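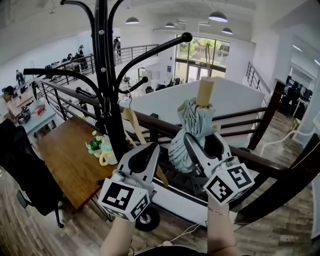 Ultska Turn It Down a Notch (But Only a Notch)

I had a whole page of questions ready for Hayley Sowerby and I got through maybe a third of them. She talks fast, she laughs at her own stories before she gets to the funny part, and she'd rather talk about drum sounds than lyrics. Which is fine by me! I could talk about drum sounds until the phone dies, and at one point mine nearly did.

Sowerby sings and plays guitar in Ultska, a four-piece I've been going on about to anyone who'll listen ever since their first record, Cestby, landed in my mailbox with a bent corner and a handwritten track list. The new one is called Setthorpe, it comes out May 20, 2022, and it's the first thing they've made where you can hear all four people at once. I told her that and worried right away that it sounded like an insult.

"No, no, that's completely fair," she said. "On the first one you can hear me, and then you can hear Shayne's snare, and then somewhere behind a wall there's a bass player having a nice time. Derek has never let it go. He still plays people the rough mixes."

Derek is Derek Cropper, the bass player in question. Shayne Katene drums. Eoin Geraghty plays the other guitar and, on this album, an electric organ that he bought to resell and then couldn't part with. If you've seen them live you'll know the organ already, because it's been in the set since January and it does that big wobbly swell in the middle of "Hulme" that makes the whole room go quiet.

So how do you follow a record that everyone (okay, me and my friends) loved for being a mess?

"We tried to make the same mess again," Sowerby said. "We really did. We had eleven songs and we set up in a circle and played them as fast as we could, and it was awful. It was like watching somebody do an impression of you. Shayne put his sticks down after the second day and said he was going to get a sandwich, and he was gone for three hours."

When he came back they scrapped the lot. Well, nearly. Two of those songs lived, both slowed way down. One is "Carry Me Past the Gate," the opener, and I'd never have guessed it started out as a punk song. It crawls in on one bass note and doesn't get to a chorus until you've given up on there being one.

"Derek wanted to hold that note even longer," she said. "There's a version where it's just the note for a minute and a half. I timed it. I said, Derek, people have jobs."

The producer who wouldn't fix anything

The other big change is Carol Treloar, who recorded and mixed the album. Treloar came up doing live sound and she works like it: mics up, levels set, go. Ultska had recorded Cestby themselves over most of a year, fixing and refixing every part, and Sowerby said the first week with Treloar nearly ended in tears.

"I'd finish a take and say, okay, I'll redo the second verse, and Carol would say, why? And I wouldn't have an answer. I'd say, well, I went flat. And she'd say, yes, you did, and then she'd go on to the next song. I was furious! I went and sat in the van. Then I listened to it the next morning and it was the best I've ever sung."

I asked which song that was and she wouldn't tell me, so now I've spent a week hunting for a flat note in a second verse. My money's on "Good Coat." There's a line where her voice sort of slides off the end of the word "winter" and it gives me a lump in my throat every single time. If that's the one, then thank you, Carol Treloar, for being stubborn.

They worked quickly once they'd settled in. Most of the songs are the first or second full take, with vocals sung in the same room as the drums, so there's cymbal all over everything. You can hear Katene count in on three of them. You can hear somebody cough during the quiet bit of "Hulme," and I had to ask who.

"Eoin," she said right away. "He'll tell you it's me. It's Eoin."

What surprised me is how much Geraghty's playing has changed. On Cestby he was all fuzz, all the time, one setting. Here he'll sit out a whole verse, come in with four notes, and go away again. Sowerby puts it down to the organ. "He's got two things to play now and only two hands, so he's had to decide what matters. I think it's made him a better guitar player. I wouldn't say that in front of him. You can print it, though, he doesn't read these."

(Hi, Eoin.)

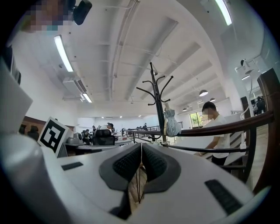
Small rooms, long drives

I wanted to ask about money, because I'm nosy, and because I think people who love bands like this don't always have a clear idea of what it costs to keep one going. Sowerby didn't mind at all. The first pressing of Cestby was 700 copies, paid for out of their own pockets, and they sold them mostly off a folding table at the end of the night. She still has the notebook where she kept the tally.

"The night we passed half, I bought everyone fries. I remember the number, it was 346 before the show and then we sold a bunch and I had to keep crossing it out. I thought, that's it, we've made it, we're going to be rich." She laughed for a long time at that one.

They're not rich. Katene teaches drums to kids, Cropper drives a delivery route, and the touring gets squeezed in between. They've played rooms with great sound and no audience, and rooms with a great audience and one working speaker. Given the choice she'd take the second kind every time. She told me about a show where the PA quit halfway through and they did the last songs with no vocal mics, with her yelling from the top of a chair and the front row yelling back.

"I lost my voice for four days after. Worth it. I'd forgotten most of the second verse of 'Plum Street' and they hadn't. I was reading their lips."

Does she ever write with that front row in mind? She had to think about it, and it was the only real silence of the whole call.

"I didn't use to. On the first record I was writing for my bedroom. This time there were a couple of places where I thought, oh, they'll like that, they'll sing that bit. And then I'd get suspicious of it and take it out. And then Derek would ask where it went and I'd put it back in."

The bit in question is the "hold it, hold it" part at the end of "Lanterns," and yes, I've been singing it in the car, and yes, I'm glad Derek asked.

The song she almost left off

The closer, "Setthorpe," is just Sowerby and the organ, with Katene tapping something soft way off in the background. It's the quietest thing they've ever done by a mile. She brought it in on the last afternoon and didn't plan on anybody recording it.

"I was showing it to Eoin so he could work out the chords for later. For the next album, maybe. Carol had left everything running because she leaves everything running. I was reading the words off my phone. If you listen, I stop in the middle and say 'sorry,' and that's me scrolling."

I'd taken that "sorry" for a lyric. I'd built an entire theory around it! I told her the theory, which was long and involved an ex-husband, and she was very kind about it.

"I like yours better," she said. "Keep yours."

She wanted it taken off the record, and the vote went against her three to one. She's come around since, though she still won't play it live, and when I pushed a little she said they might try it on the last night of the tour if the room feels right. Then she remembered she was supposed to be picking up Cropper and a borrowed bass amp, said a word I can't print here, and promised to call back about the artwork.

She did call back, two days later, from a gas station. We talked about snare drums again and forgot all about the artwork.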